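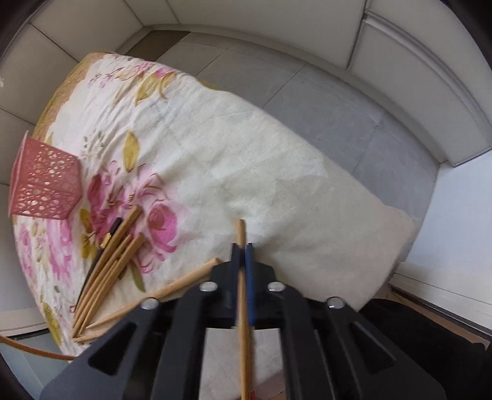
I have a strong opinion about finger pads, which I realize is a strange thing to have, so let me make my case. For most of June I went back and forth between two hand-held grippers, the Fincombe and the Camargo, and everybody who asked me about it wanted to know about the camera or the frame plates or how heavy the thing gets by lunch. Fair enough! But the job I kept coming back to was picking one thin wooden stick out of a pile, and on that job the part that matters most is the skinny strip of blue on the inside of one finger. The other finger is plain black, and I like it that way. I've argued about this with people who want pads on both sides, and I get the appeal, but two soft faces on something that narrow feel mushy to me. With one pad and one hard finger I know where the stick is going to sit.

My other gripe is with where people do their comparing. A bare gray bench makes every gripper look great. Put your sticks on a blanket covered in big pink roses, let them cross over each other, throw a black one in with the pale ones, and then come tell me which camera you like. Soft stuff gives when you push on it. Patterns are busy. Real bedrooms have both, and I'd take 400 tries on a bed over 900 on a bench any day of the week.

Now, the money part. My padded fingers cost me $492 with the Worklow controller thrown in, and the fancier set was $600. I bought the cheap one and I'd do it again. The fancy one has a smoother trigger (really nice, I won't pretend otherwise), but a smooth trigger doesn't help much if the tips are too fat to get between two sticks lying side by side. Narrow tips first, then pads, then everything else. Spend what's left on a spare set of pads.

If you're in the two-pads camp, write to me. I'm stubborn but I do read my mail.

Pastomgate uses cookies to remember your settings. By staying on this site you agree to our cookie policy.

Recent posts
Do you need the Worklow controller?
Camargo trigger, one month in
Wide lens or narrow lens for close work
Why I stopped testing on a bench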